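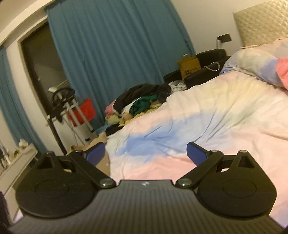
Hacer la cama: ¿cuánto importa el estampado?

Trabajo de la asignatura Diseño y entorno doméstico, segundo curso

1. Punto de partida

El encargo de la asignatura pedía elegir un objeto textil de uso diario y poner a prueba lo que se dice de él. Elegimos la funda nórdica con estampado tie-dye en tonos pastel. Las tiendas la venden con un argumento que se repite mucho: disimula las arrugas y por tanto ahorra trabajo. En la ficha de Cirkeck se llega a decir que la cama «parece hecha aunque no lo esté». Nos pareció una afirmación exagerada y decidimos comprobarla con los medios que teníamos, que eran pocos.

2. Qué se vende y qué se ve

La funda mezcla rosa claro, azul pálido, crema y amarillo suave, con una franja diagonal de azul lavanda más intenso que cruza el centro. La almohada lleva el mismo dibujo. Con la funda arrugada, los pliegues se siguen viendo por toda la superficie. Es cierto que en las zonas donde los colores se mezclan cuesta un poco más distinguir una sombra de un cambio de tono, pero de ahí a que la cama parezca hecha hay bastante distancia.

Además, el cabecero juega en contra. Es acolchado, beige, con costuras en forma de rombo, y esa cuadrícula tan regular hace que cualquier desorden delante llame más la atención. Ninguna de las fichas comerciales que consultamos menciona el cabecero ni el resto del dormitorio.

3. Método

Preguntamos a 60 estudiantes de la residencia Contreras. Cada uno vio la misma cama con dos fundas distintas, la de tie-dye y una blanca lisa, ambas sin estirar, y puntuó el desorden de 1 a 5. Después cronometramos cuánto se tarda en dejar presentable cada una, con 3 repeticiones por funda.

La encuesta tiene un problema que vimos demasiado tarde: casi todos los participantes son de nuestra edad y muchos reconocen que no hacen la cama a diario. No sabemos si otra gente puntuaría igual.

4. Resultados

La funda estampada salió algo mejor parada que la blanca, aunque la diferencia fue pequeña y varios participantes dieron la misma nota a las dos. En los comentarios libres aparecieron más a menudo la almohada apelotonada y las cosas dejadas en el borde de la cama que las arrugas. Una bolsa de papel encima del larguero tapizado estropea la impresión general con cualquier estampado.

En cuanto al tiempo, no encontramos ventaja. Estirar la funda de tie-dye costó lo mismo que estirar la blanca. El catálogo de Stalevero habla de un ahorro de 341 minutos al año, sin explicar cómo se obtuvo la cifra. Les escribimos para preguntar y no contestaron.

5. Discusión

Lo que sí cambió la nota fue recolocar la almohada contra el cabecero y despejar los bordes. Son dos gestos que no dependen de la tela. También influye el larguero: el de esta cama es negro, acolchado y redondeado en la esquina, y el contraste con los tonos claros marca mucho por dónde cae la funda.

Quedó sin probar la versión de Sovow, que lleva un dibujo más oscuro y quizá tape mejor los pliegues. Tampoco medimos el efecto de la luz, y sospechamos que con luz lateral las diferencias entre fundas serían todavía menores.

6. Valoración del grupo

Con estos datos no recomendaríamos comprar una funda de tie-dye para trabajar menos. Si gusta el color, es motivo suficiente. Para repetir el estudio haría falta una muestra más variada y una tercera funda con estampado geométrico.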